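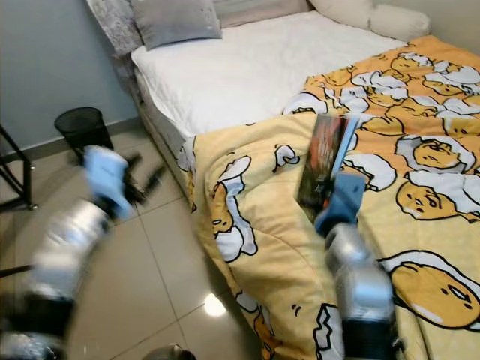 Steltine at bedside, book in the right gripper.

Estrella Contreras talks fast and solders faster, so apologies for gaps in my notes. We did this in two goes, first on the phone and then at her place, and she was mid-job for both. The project is called Steltine. Two arms, a bed, a pile of things that need picking up. She wanted a robot that tidies a bedroom and she wanted to build it at home, evenings mostly.

Why a bedroom? "Everybody starts with blocks on a table," she said. "I did blocks. Blocks are fine. But a block doesn't sink." A mattress does, a comforter does worse. Push down on a book to get a finger under the cover and the whole bed goes down with it. She spent most of August on that and nothing else.

The first version was one arm. Clamped to a desk, couldn't reach past the pillow. Second arm came from Jacinto Gallegos, who had it sitting in a box after his own build stalled. She paid him 175 dollars plus a promise to rewire his garage. The garage is still not rewired. He brings it up.

On the cables she is unapologetic. They run outside the arms, big loops of them. She tried routing everything tight along the links and kept pulling connectors out every time a wrist turned over. "I gave it slack. Loads of slack. It looks like a mess and I haven't resoldered a plug since." Myrtle Gallagher at Emotley, the shared workshop where the mounting brackets got cut, wanted her to use cable chain. Contreras priced it, made a face, bought more zip ties.

Software next, she has less to say there. Most of the code is hers, some borrowed off the Cirklow message board, and there's a part that plans both arms together so they don't smack into each other. They did smack into each other. Once, hard enough to bend a finger. Now each arm has a zone and has to ask before it leaves. Slow but she sleeps better.

I asked about bottles, they seemed to come up every other sentence. A bottle is the thing she trusts least. Half full it swings, empty it skates away when the fingers touch it. She closes low and slow, and lifts straight up before going sideways. Grip force is a single number in a text file. She changes it by hand. "I know, I know. There should be a sensor. There's a sensor in a drawer."
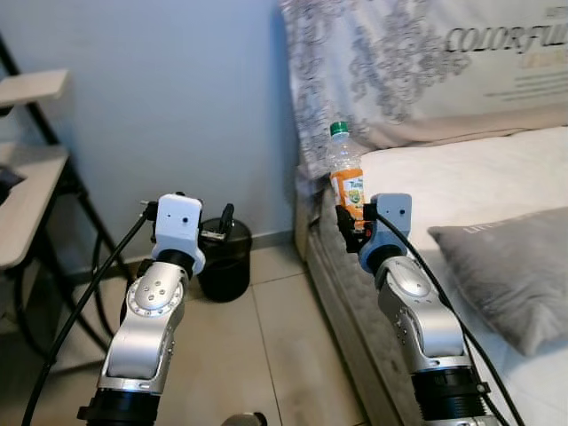
Leobardo Magaña thinks the drawer is the right place for it. He told me a force sensor on a home build is one more thing to calibrate every morning, and that he'd sooner see her spend the time on softer finger pads, and on making the arms stop faster when somebody walks in. He has said this to her face several times. She did the stop part. A big red button on a long lead, and a speed cap she has to type a password to get around.

The pads are going through versions. Bicycle tube, then silicone sheet, then a printed thing with ridges that she liked for a week. Paperbacks are what wrecks them. The covers are slick and they fan open if you catch only the front, so you want the spine or you want the whole thickness, and from above the camera gives you niether very well. Her trick is to have one arm steady the book and the other do the lifting. Works on hard surfaces. On the bed, some days.
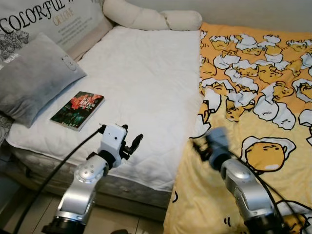
GALINDO, April 7, 2021 — Second session, at the house. Coffee on the stairs because the chairs are full of parts. Contreras had been up since early changing how the camera side tells a book from a comforter. Busy prints throw it. Anything with a lot of outlines and faces on it looks, to the software, like a lot of separate small objects, all asking to be picked up. A plain sheet is easy. She refuses to swap the bedding. "People have bedding. If it only works on gray sheets I've built a gray sheet robot."

So what she does is go by height first, color later. Anything standing up off the cloth by more than 15 millimeters gets a second look. Folds in a comforter clear that easily, which she knows, and that's the current fight. A fold moves if you nudge it and so does a book, but they move differently, and she wants the arm to nudge and watch.

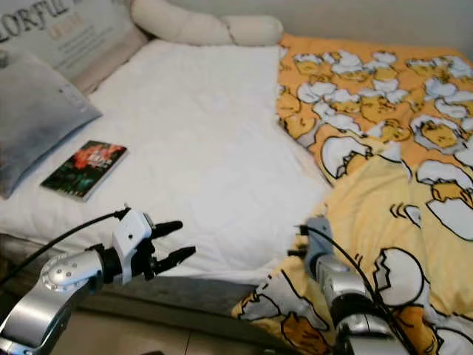 The nudge costs time. Every one is a reach, a touch, a pull back, another look, and she figures a bed with 3 loose things on it would take longer to clear than she'd like to say in print. She said it anyway and then asked me not to use it. Fine.

Would she sell it? No. Would she put the plans up? Yes, when the bracket drawings are cleaned up, Myrtle has them and they are still full of pencil. Parts list as well. She warns that the arms are the easy bit to buy and the wiring is were the weekends go.

Last thing I asked was what comes after the bed. Socks, she said. Then she went back up to look at a connector, and I let myself out.

Interview by Jaqueline Palacios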